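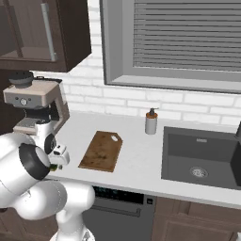 Forums > Stars & Signs > Birth Charts
New posts Search Log in
February, by Merja Suominen

Can a Virgo be late? Mine is, 17 minutes every time. The Stondano app blames his moon.

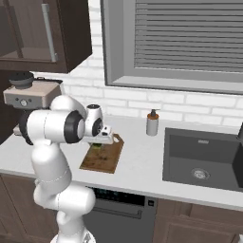 Kamil Šimko: Rubbish. My sister's a Virgo and she turns up early to the dentist.

grasura5: Moon in Pisces, surely. They can't read clocks.

Kamil Šimko: I'm moon in Pisces. I own two watches.
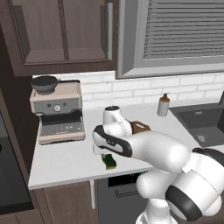 rees_2465: Does the rising sign matter more?

Merja Suominen: Only if you know your birth time. He was late for that as well.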